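Handheld Gripper Project: Gallery
Platberg Robotics Club, summer session

Welcome to our gallery page! If you are a parent, a grandparent or one of our friends from the Hindar workshop, thank you for stopping by, and please excuse how long it took us to get this up. The club meets on Tuesday evenings, and for most of the summer we have been working on one thing only, a gripper that you carry in your hand and use to record how a person picks things up. The recordings go on to Lato, our little two-jointed arm, who is still very much learning.

Rami Bitar and Afaf Farah led the build, Sawsan Srour took on the software (and a good deal of the soldering, when the rest of us lost patience with it), and Shadi Masri kept the notebook that most of these captions come from. The housing went through more versions than we like to admit, and the longest print ran 30 hours, right through a thunderstorm, with all of us checking our phones to see whether the power had held.

The pictures are grouped by what we were working on. Click on any of them for the larger size, and do write to us if you would like a copy for the family album.

1. The view from the gripper 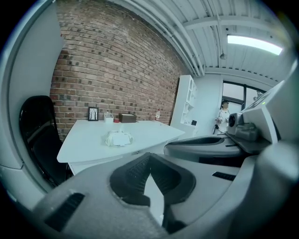
2. Notes on the jaw pad

The dark pad with the deep V-shaped notch is the part we are proudest of. Afaf wanted a notch from the very first sketch, so that round things like markers and bottle necks would settle into the middle, and Rami added the fine ribs on the inner surface after our smooth pads kept letting go of everything. The little gray camera on its bracket at the right was moved twice in July before everyone was happy with it, and you would not believe how long we can talk about one bracket!

The lens sees very wide, so the brick wall bows like a barrel and half of the office comes along too, from the desk to the window. Sawsan spent two whole evenings on straightening those curves in software, and she would like it known that bricks make a lovely calibration target if you are in a hurry.

3. What comes next

We set ourselves a goal of 1000 recorded pickups before the fall showcase, and Shadi's notebook has us at almost 87 percent, which has cheered everybody up no end. Renato Fuentealba has offered to look over the Teoh entry form with us, and after that we start on the second gripper, with a softer pad and (we hope) a much shorter print.

New pictures will be added to this page as the second build comes along. If you would like to visit on a club evening, drop us a note first so that we can find you a chair.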